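Wrist camera only vs. wrist + overhead for produce grasping — odd result
Forum: Manipulation / Learning from Demonstration
Page 1 of 1

tarn_offset
Posted in May

Posting this before we write it up, since I would like someone to find the hole in it.

Task: pick one item of produce from a bin, lift, hold, place in a second bin. Two-finger parallel gripper with dark compliant pads. Policy is behavior cloning with action chunking, trained on 300 teleoperated demos. We call the training stack Nomora internally; nothing in it is unusual apart from the augmentation.

Two conditions. A uses the wrist camera plus a fixed overhead camera. B uses the wrist camera alone. Same demos, same seeds, same number of gradient steps. Evaluation was 30 trials per condition, potatoes only.

I expected A to win. B came out ahead on grasp and hold, and the difference was mostly in the hold phase. A tends to close, lift, and then make small corrections after the item is already secure. B closes and stays closed. 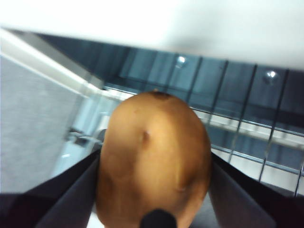 My current reading is that once the item is between the fingers, it fills so much of the wrist view that the policy has one dominant signal and very little to argue with. The overhead view at the same moment shows the arm covering the item, so it contributes noise at the point where the policy should be doing nothing.

Code for the evaluation harness is on the Plinum server if anyone with access wants it.

quillback7
Posted 2 hours later

30 trials per condition is thin. What were the raw counts? If the gap is four or five successes you can get that from bin order.

tarn_offset

Grasp and hold: B 27, A 21. Bin order was shuffled but not matched between conditions, so your point stands. We are rerunning with matched order.

lowpass_lena

I don't buy the occlusion explanation as stated. If overhead were only noise during the hold, the policy should learn to ignore it there, given enough data. A more ordinary explanation is that A has more input dimensions and the same 300 demos, so it overfits to the overhead view. Did you check training loss against held-out loss for both?

tarn_offset

Held-out loss is slightly lower for A. That is part of why I called it odd.

lowpass_lena

Then held-out loss is the wrong thing to look at. It is averaged over the whole trajectory, and the approach phase dominates. Split it by phase. I would guess A is better on approach and worse on hold, and the average hides it.

bracket_and_shim

Agree with splitting by phase. We saw something similar on the MacLeish rig with onions. The fix for us was dropping the overhead input with some probability during training. We ended up at 0.3 after a short sweep. Hold failures went down and approach did not get worse.

Also, check the background in your wrist images during the lift. When our wrist camera tilted up it got the ceiling lights and a lot of wire shelving, and the policy was keying on those. We found it by moving the rig to another bay, where success dropped hard.

tarn_offset

That one is a fair worry. The wrist view in the hold pose points up past the item, so there are bright lights and wire grid behind it. All demos were collected in one place. Anything learned from the background would show up as skill in this evaluation.

quillback7

Which means you have not shown B is better. You have shown B is better in that spot. Mask everything outside the item and fingers and run it again. If B holds up, you have something.

tarn_offset

I can mask at evaluation, but a policy trained without masks will see those images as out of distribution. It would have to be retrained with them.

quillback7

Yes. Retrain it.

lowpass_lena

I would not mask. It introduces its own artifact, because the mask edge traces the item shape and hands the policy a clean segmentation it would never get at deployment. Random background replacement is closer to what you want.

quillback7

Replacement uses the same mask. You get the same edge, only less clean.

lowpass_lena

Less clean is the point. Blur the boundary by a few pixels and the cue mostly goes away.

bracket_and_shim

Or move the robot. It cost us one afternoon and answered the question without any image processing.

tarn_offset

Update, same thread to keep it together.

Phase-split loss: lowpass_lena was right. A is better on approach and clearly worse on hold. The crossover is near gripper closure.

Overhead dropout: trained at 0.3 as suggested. On 30 matched trials it got 26, against 25 for B. I would call those equal. Plain A got 20 on the same bin orders.

Moving the robot: we have a slot in the Rokotden bay, which has different lighting and no wire grid. All three policies will go over unchanged. 90 trials in total, 30 each.

I still think occlusion is part of it — the crossover happening at closure is hard to explain otherwise — but I have dropped the claim that wrist only is better from the draft.

quillback7

Post the per-item results this time, with item size. Small potatoes leave more background showing between the fingers. If the background matters, that is where B should fall off first.

tarn_offset

Will do. Sizes are logged already.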